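**Floletport** is a tabletop robot arm project built in a shared workshop by a small group of members led by Ronja Hedlund. The project covers a pair of arms that handle light glassware and small tools, along with the benches and wiring that support them.

## History

Hedlund began Floletport as a single arm clamped to a kitchen table. It moved to the shared workshop in August, when the kitchen table proved too springy for repeatable picks. The first gripper, called Celetti, used printed fingers and a hobby servo. It was replaced by Lacerda, a two-finger design with flat plates held on by screws, so that a worn plate can be changed without taking the wrist apart.

## Design

Each Floletport station has an arm, a gripper and a small camera at the wrist. The camera looks out past the fingertips, which lets the operator line up a grasp from the arm's own point of view. Control software, named Gandon, records joint positions and camera images together. A full set of cables for one station takes some 11 feet of sleeving.

Power and signal lines are run separately where the bench allows. Motor speed is capped in software, and the cap is lowered further for glass.

## Glassware handling

Most of the group's work is on picking up and setting down laboratory items. Test tubes are approached from the side with the fingers open wide. Shallow dishes are harder, as there is little wall to hold, and the group grips them by the rim. Clear glass gives poor depth readings, so Gandon relies on edges and highlights in the color image.

Sessions are held on Sunday and usually last four hours. New tasks are run at half speed for the first two passes.

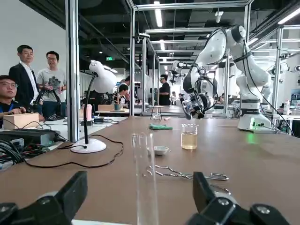

**How does the gripper hold a glass tube without breaking it?**

The fingers close slowly and stop when the motor current rises past a set limit. The limit is found by testing with a plastic tube of the same diameter.

## Limitations

Lacerda has no force sensor in the fingers, and its current limit drifts as the motor warms up. Hedlund's build notes call for resetting it after each long run. The plates also lose grip when dusty and are wiped with a damp cloth before use.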